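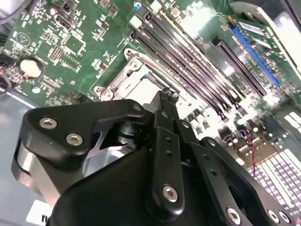 The Killberg socket loader is a home-built robot routine that takes a desktop or server processor out of a tray and sets it in its socket. It was put together in a shared workshop in Kerton by Afroza Sivakumar and Karthik Siriwardena, who between them had bent the pins of 3 motherboards by hand and felt that a machine could hardly do worse. For most of the first winter it did.

Background

The workshop had been given a pile of retired workstations, to be stripped or rebuilt. Sivakumar wanted a task that was small, fussy and cheap to get wrong, and swapping processors met all three demands. Siriwardena wrote the motion code, which had grown to 3,934 lines by December, a good share of them comments addressed to his future self in an unfriendly tone.

The early version relied on a fixed position for the board. This worked until somebody leaned on the bench. Daryna Levchenko later replaced it with a search step that finds the metal frame of the socket first and works out the angle from there.

On this type of socket the contacts stand in the board and the processor carries flat pads, so a chip dropped at a tilt can ruin the board. The routine levels the processor before letting go – a step added after the second board, and described in the build log as "overdue."

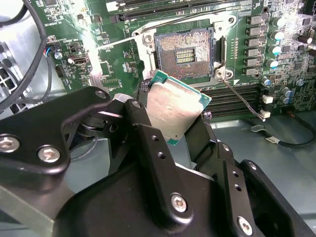
Procedure

The load plate is opened by hand. The arm picks up the processor by two opposite edges, carries it over the board and turns it to match the socket. It then goes down in 8 short moves with a pause after each, a pace that visitors have compared to watching a cat decide about a door. 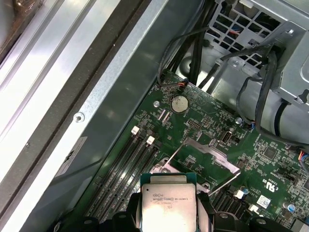 A processor marked E5-1630V3 held over the board, with the load plate raised.

After release the fingers open and draw back slightly, and a person closes the plate and lever. Attempts to have the arm work the lever were dropped. Rokeya Majumder, who ran those tests, kept the lever.
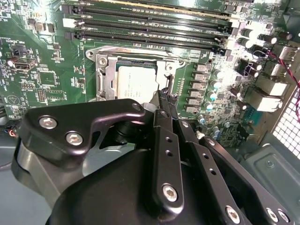
Processor in the socket, fingertips beside the retention frame.

Reception

The loader was shown at the Folberg open evening, where it took almost 8 minutes to do what Piyumi Kanagaratnam did at the next table while eating a sandwich. It was voted best in its class, the class having one entry. A follow-up project for memory modules, under the working name Navaratnam, has been announced several times.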